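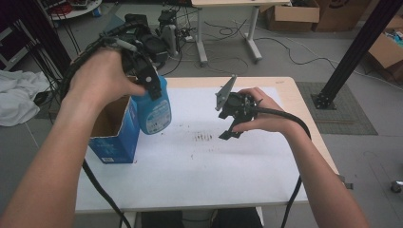 Links an der Flasche, rechts noch in der Luft.

Freitag, spät abends
Lesezeit: 6 Minuten

Mir tun die Unterarme weh und ich bin so gut gelaunt wie seit Wochen nicht. Also schnell aufschreiben, bevor ich einschlafe und morgen nur noch die Hälfte weiß!

Heute war der erste Tag, an dem wir im Projektkurs die Sprühflasche richtig mit beiden Greifern geübt haben. Bis jetzt waren es ja immer die braven Sachen: Würfel von links nach rechts, Becher ineinander, einmal ein Schwamm. Die Flasche steht seit Anfang des Semesters auf der Liste und wir haben uns jedes Mal darum herumgedrückt. Sie ist glatt, sie ist rund, und mit Flüssigkeit drin hat sie ihren eigenen Willen. Genau deshalb wollte ich sie unbedingt haben. Als die Aufgaben für Ganarside verteilt wurden (das ist der Wettbewerb am Ende vom Kurs, falls ich das in fünf Jahren lese und nicht mehr weiß, was das war), habe ich mich gemeldet, bevor der Satz zu Ende war. Mein Team hat mich angeschaut, als hätte ich uns zum Marathon angemeldet.

Die Aufgabe klingt harmlos: Flasche greifen, ohne dass sie kippt, zu den Flecken auf dem Papier bringen, den Hebel drücken, Flasche zurück in den Karton. Beim ersten Versuch heute Nachmittag ist sie mir schon beim Greifen umgefallen. Beim zweiten auch. Beim dritten habe ich sie so schief erwischt, dass sie sich beim Anheben weggedreht hat wie eine Katze, die nicht hochgehoben werden will.

Was ich vorher völlig unterschätzt habe, ist das Kabel. Man denkt, man führt einen Greifer, und in Wahrheit führt man einen Greifer und eine dicke schwarze Schlange, die über das Handgelenk will. Wenn ich die Hand zu schnell drehe, zieht es am Gehäuse, und der ganze Anlauf wird krumm. Nach einer halben Stunde hatte ich es dann heraus: erst den Ellenbogen mitnehmen, dann die Hand. Das klingt nach nichts, aber danach lief es plötzlich! Ich habe es den anderen sofort vorgemacht, wahrscheinlich dreimal öfter als nötig.

Wir haben uns danach zusammen die Aufnahmen aus der Greiferkamera angesehen, und das fand ich fast noch schöner als das Üben selbst. Am Tisch sehe ich Hände, Kabel, Karton, alles auf einmal. Aus der Sicht des Greifers gibt es nur zwei schwarze Finger und das, was dazwischenliegt. Ich habe bestimmt eine Viertelstunde lang Einzelbilder durchgeklickt, vor und zurück, und die anderen mussten mich irgendwann vom Rechner wegholen.

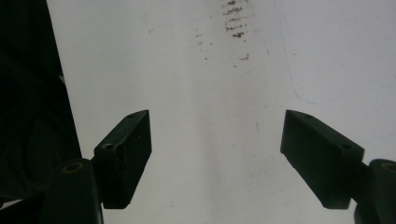

Die Finger offen, oben die braunen Flecken auf dem Weiß.

An solchen Stellen habe ich endlich begriffen, warum unser Netz (es heißt Cidirik, der Name ist in der ersten Kurswoche beim Pizzaessen entstanden und keiner kann ihn mehr herleiten) beim Anfahren so unsicher ist. Da ist sehr viel Helles und sehr wenig, woran man sich festhalten kann. Ich als Mensch weiß, wo der Tisch ist und wo ich stehe, ich habe den Raum im Kopf. Cidirik muss mit den Fingern und ein paar Schmierern auskommen. Und sobald beim Anfahren eine Weile gar kein Fleck zu sehen ist, rät es eben!

Meine Idee dazu, die ich gleich morgen früh ausprobieren möchte: jeden Durchgang so beginnen, dass die Flecken von Anfang an im Bild sind, und dann langsam seitlich zur Flasche. Damit gäbe es in jeder Aufnahme einen festen Punkt zum Orientieren. Der Einwand aus dem Team war, dass wir uns damit den Wettbewerb schwerer machen könnten, weil dort das Papier vielleicht ganz anders aussieht. Stimmt auch wieder. Wir haben uns darauf geeinigt, beides aufzunehmen und zu vergleichen, also die Hälfte mit dem neuen Start und die Hälfte wie bisher. Ich bin ehrlich gespannt, wer recht behält, und es ist mir sogar ziemlich egal, Hauptsache wir sehen einen Unterschied.

Zum Datenstand, damit er irgendwo steht: Wir sind jetzt bei 2.266 Durchgängen über alle Aufgaben zusammen. Für die Flasche sollen es bis Ende Mai 300 werden, und die schlechten fliegen vorher raus. Bei den Würfeln kommt Cidirik inzwischen auf 95 Prozent, darauf sind wir alle ein bisschen stolz. Bei der Flasche gibt es noch gar keine Zahl und ich will auch keine hören, bevor wir sauber aufgenommen haben.

Dann war da noch die Sache mit dem Brelletti. So heißt bei uns der Griff, bei dem beide Hände an einem einzigen Greifer sind, benannt nach dem Nudelrestaurant unten an der Straße, in dem wir ihn uns auf einer Serviette ausgedacht haben. Eigentlich war er als Notlösung gedacht, für den Fall, dass einem der Arm lahm wird. Man legt den zweiten Greifer weg, stützt das Gehäuse von rechts und links und geht zusammen mit beiden Händen an die Flasche. Ich war dagegen, das gebe ich zu. Mir kam es vor wie Schummeln, und außerdem wollte ich ja unbedingt das zweihändige Führen lernen.

Gegen fünf konnte ich meine linke Hand aber kaum noch ruhig halten, also habe ich es doch versucht. Und es ist wirklich gut! Man zittert weniger, man spürt früher, wenn die Flasche zwischen den Backen sitzt, und beim Anheben bleibt alles gerade. Ich habe danach gar nicht mehr aufhören wollen. Die anderen haben schon die Jacken angehabt und ich so: einen noch, nur einen noch.
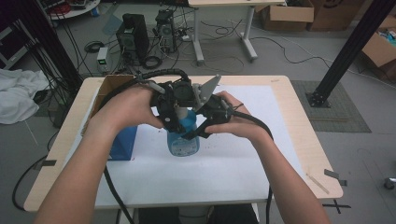
Was mir dabei gefallen hat, war die Ruhe. Beim Arbeiten mit zwei Greifern redet in meinem Kopf ständig jemand dazwischen, links halten, rechts warten, Kabel, Ellenbogen, Kabel. Mit dem Brelletti war da nur noch die Flasche. Ich habe sogar vergessen, auf die Uhr zu schauen, und wir haben den Bus verpasst (den nächsten auch fast).

Natürlich löst das unser Problem nicht ganz. Den Hebel bekommt man so nämlich nicht vernünftig gedrückt, dafür braucht es die zweite Seite. Auf dem Heimweg haben wir überlegt, ob man die Aufgabe teilen kann: erst die ruhige Phase, also greifen und hinstellen, dann die unruhige mit dem Sprühen. Cidirik müsste dann nur lernen, wann die eine aufhört und die andere anfängt. „Nur“ ist hier natürlich das freche Wort. Ich habe den ganzen Weg über Pfeile auf die Rückseite vom Laborplan gemalt und an der Haltestelle gemerkt, dass auf der Vorderseite die Abgabetermine stehen, die ich noch gebraucht hätte.

Was ich mir für morgen merken muss:

Klebeband nachkaufen, das dunkle.
Die Kabel vor dem ersten Durchgang einmal ganz auslegen.
Die Aufnahmen gleich benennen und nicht erst abends, wenn alle müde sind. Letzte Woche hieß eine Datei „flasche_neu_neu_gut“ und sie war weder neu noch gut.
Im Marinho fragen, ob wir den Raum bis acht haben können. Das ist der Bau mit den großen Fenstern, in dem auch die Vorführung stattfinden soll, und ich würde zu gern einmal dort proben, bei dem Licht, das am Wettbewerbstag auch da ist.

Das mit dem Licht beschäftigt mich überhaupt. Bei uns ist es so gleichmäßig, dass man sich daran gewöhnt, und wenn die Sonne dort quer über das Papier fällt, sehen unsere Flecken vermutlich aus wie von einem anderen Stern. Ich habe vorgeschlagen, einfach mit einer Schreibtischlampe zu üben und sie nach jedem Durchgang woanders hinzustellen. Begeisterung im Team: mäßig. Aber ich nehme die Lampe trotzdem mit, die passt in den Rucksack, wenn ich den Schirm abschraube.

Meiner Schwester habe ich vorhin am Telefon davon erzählt, und sie hat gefragt, ob ich jetzt wirklich einen ganzen Nachmittag lang eine Sprühflasche hochgehoben habe. Ja! Habe ich! Ich habe dann versucht zu erklären, dass man dabei Dinge über die eigenen Hände lernt, die man sonst nie merkt. Dass ich zum Beispiel kurz vor dem Zufassen immer ein kleines Stück zurückziehe, jedes Mal, und dass man das in den Aufnahmen sieht und dass Cidirik mir das inzwischen nachmacht. Beim Würfel macht es genau diesen kleinen Rückzieher, meinen Rückzieher! Als ich das zum ersten Mal gesehen habe, musste ich kurz vom Tisch weggehen, so sehr habe ich mich gefreut. Sie fand das eher unheimlich.

Vor einem halben Jahr hätte ich diesen Kurs beinahe nicht belegt. Mir fehlten die Grundlagen, dachte ich, und programmieren können die anderen bis heute besser als ich. Am Tisch ist das aber gar nicht mein Platz. Ich führe gern, ich schaue gern Aufnahmen durch, ich merke, wenn eine Bewegung nicht stimmt – und das wird offenbar auch gebraucht. Heute hat mich jemand aus dem Nachbarteam gefragt, ob ich ihnen das mit dem Ellenbogen zeigen kann. Mich! Ich habe so getan, als wäre das ganz normal.

So, Magnesium nehmen, Wecker stellen. Um neun geht es weiter und der Schirm von der Lampe klemmt.

Neueste Einträge
Der Schwamm, der nicht loslassen wollte
Zum ersten Mal mit zwei Greifern
Wie Cidirik zu seinem Namen kam (oder auch nicht)
Besuch im Marinho: sehr viel Fenster
Ganarside, wir sind angemeldet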